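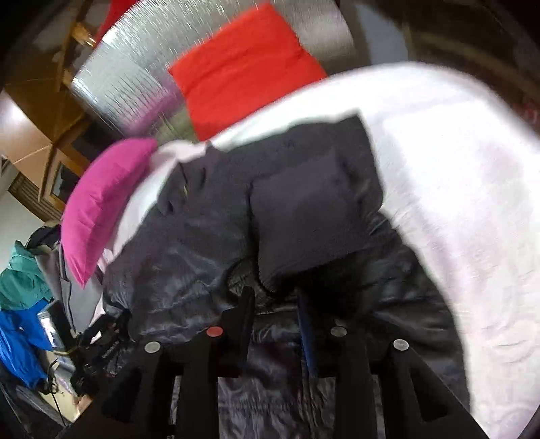

A dark puffy jacket with a hood, on a white sheet.

News > Threads > Winter Housing

Dillmont Tenant Services
Posted in December by the Dillmont Tenant Services office
5 min read

Dillmont Tenant Services has received many questions about heat in rental homes this month. This thread sets out what the town code requires, what tenants may do when a home is cold, and how our office handles a complaint. Please read to the end before calling.

The heating season in Dillmont is already under way. While it lasts, a landlord who controls the heat must keep every bedroom, living room and kitchen at 68 degrees during the day. At night the minimum is 62. Hallways and storage rooms are not covered.

Readings are taken in the middle of the room, three feet above the floor, with the windows and outside doors closed. A reading taken on a windowsill or beside an outside door will not be accepted.

If your home falls below the minimum, notify your landlord or building manager in writing first. A text message or email is acceptable. Keep a copy. Include the date, the time, the room and the temperature you recorded.

The landlord has 24 hours to respond once notice is given. A response means a repair visit, a confirmed appointment with a contractor, or safe temporary heat supplied at the landlord's expense. An automatic reply does not meet the requirement.

If there is no response within that period, file a complaint with our office. Complaints may be filed at the front counter of the Markska Building or through the town website. The form is 2 pages long and is available in large print.

Our office received 137 heating complaints last winter. Of these, 58 were closed after a single call to the owner. A further 39 led to an inspection. The rest were withdrawn, were filed twice, or concerned homes outside town limits.

Inspectors work in the order complaints are received, with one exception. Homes with a child under two, a resident over 70, or a person with a documented medical condition are moved to the front of the list. There is a box for this on the first page of the form. Please check it if it applies to you.

An adult must be present for the inspection. The inspector will take readings in at least two rooms and will ask to see the thermostat and the radiators or vents. A written report is mailed to both the tenant and the owner.

Tenants on Lill Street and in the Lolasska Apartments should note that their buildings share a central boiler plant. A low reading in one home there may affect many others. Please file even if you believe a neighbor has already done so. Include your unit number, which is often left off these forms.

Rent should not be withheld without advice. The code allows a reduction in certain cases, but only after an inspection report has been issued. Tenants who stop paying before that point may face an eviction filing. Free legal advice is available by appointment through our office.

A landlord may not raise the rent, shorten a lease or refuse a renewal in response to a heating complaint. If this occurs, contact us and bring any letters or messages you have received.

Do not use an oven, a grill or a camp stove to heat a home. Plug electric space heaters directly into the wall and keep them three feet from bedding, curtains and furniture. If a carbon monoxide alarm sounds, leave the building and call 911.

The warming room on the ground floor of the Markska Building is open from 7 a.m. to 9 p.m. through the end of the heating season. Identification is not required. Pets are welcome on a leash or in a carrier.

Owners of small buildings who cannot afford an urgent boiler repair may apply for the town repair loan. Applications are reviewed each month. The home must be occupied and the owner must be current on property taxes, or enrolled in a payment plan.

Replies to this thread are not monitored outside office hours and are not treated as complaints. To report a cold home, please use the form. Printed copies of this thread are available at the front counter.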